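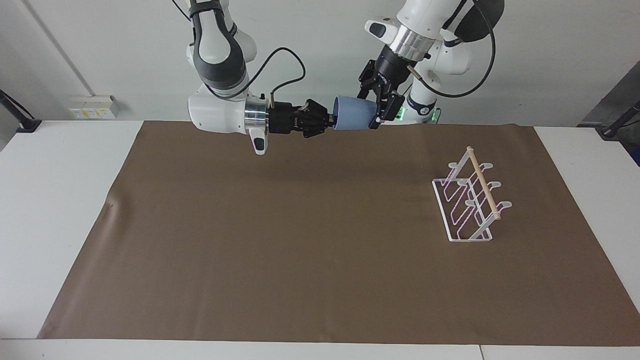
Giltenus Bimanual Handling Demonstration

The Giltenus bimanual handling demonstration is a tabletop robot demonstration shown to visitors at the Giltenus works in Navska. It uses two robot arms with parallel-jaw grippers to move a cup from a table to a wire mug rack. The demonstration is part of the works open day and was first shown to the public on Jun 1, 2022. It is also used for booked visits by schools and trade groups.

Task

The object handled is a light blue cup with a slight taper. The target is a white wire rack with a wooden dowel and short rounded pegs. Both items are placed on a sheet of brown paper laid over a white table. The task counts as complete when the cup stays on a peg after both grippers have opened and moved clear.

A cup standing upright has to be turned before it can go on a peg. The demonstration handles this as a regrasp in the air. One gripper takes the cup by the rim, lifts it, and tips it onto its side. The second gripper closes on the bottom end. For a short time the cup is held by both arms, after which the first gripper opens and the cup belongs to the second arm alone. The order of the arms depends on where the cup was placed, and the operator may select it by hand.

The two-handed hold is the slowest part of the cycle. While both grippers are closed, any error in the position of one arm is passed to the other through the cup. The arms are therefore driven at reduced speed until one gripper has released. A cup with thin walls will bend under this load, and at the works a cup with a visible dent is taken out of use.

Format of the visit

Groups are limited to 12 people, with two groups in the hall at a time. One group stands at the table while the other is shown the cable shop. A session lasts 13 minutes and consists of a spoken introduction, one cycle at reduced speed, and as many cycles at normal speed as time allows. Visitors may ask for the cup to be moved between cycles. They do not move it themselves.

The operator stops the arms before each change of layout. The rack is usually shifted by hand to a new angle at least once per session, so that visitors can compare a new approach path with the previous one. On open days the sessions run from the opening of the hall until the midday break, and again in the afternoon if enough groups have signed in.

Total attendance at the first open day was given by the works as 1271. This figure covers the whole site. Attendance at the table was not recorded separately.

Work surface

The paper covering was introduced in February of the same year during trials. Before that the cup was placed directly on the table top. The paper is matte, which cuts down on reflections, and it gives a plain background against which the outline of a light-colored object can be found. It is replaced when it no longer lies flat enough for the cup to stand. Small creases and marks are tolerated.
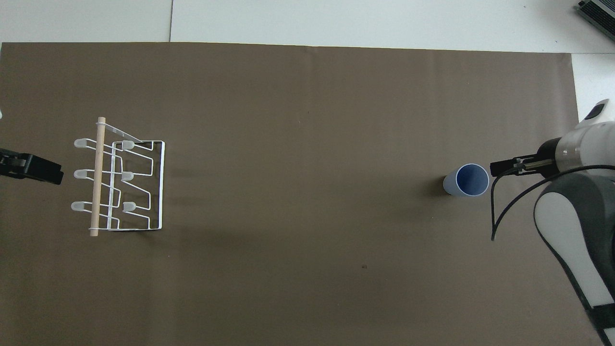 Piviven wrote in its review of the open day that the placing of the cup on the rack drew less attention from visitors than the exchange between the grippers, and that the introduction should be rewritten to explain the exchange first. The same review held that a single arm with a better wrist path could do the job, and asked for a one-arm cycle to be shown for comparison. The works has since added this as an option. It is run on request and needs the cup to start on its side.

Failures during demonstrations

Failed cycles are left in the program and are not hidden from visitors. The common types are:

Missed rim. The gripper closes beside the wall of the cup and pushes it over. The cycle is stopped and the cup is stood up again.

Slip during exchange. The first gripper opens before the second has a firm hold. The cup drops to the paper.

Peg contact. The edge of the cup meets the end of a peg. The arm backs off and makes one further attempt, then waits for the operator.

Rack shift. The cup reaches the peg but drags the rack along the paper. This is recorded as a failure even if the cup stays in place.

Related demonstrations

The Hájek site runs a similar table with bowls in place of cups and no exchange between arms. Its rack is fixed to the table, and rack shift does not occur there. The two sites use the same visitor sheet, with the section on regrasping left out of the Hájek version.

See also

Dual-arm manipulation
Parallel gripper
Regrasping
Navska works, visitor access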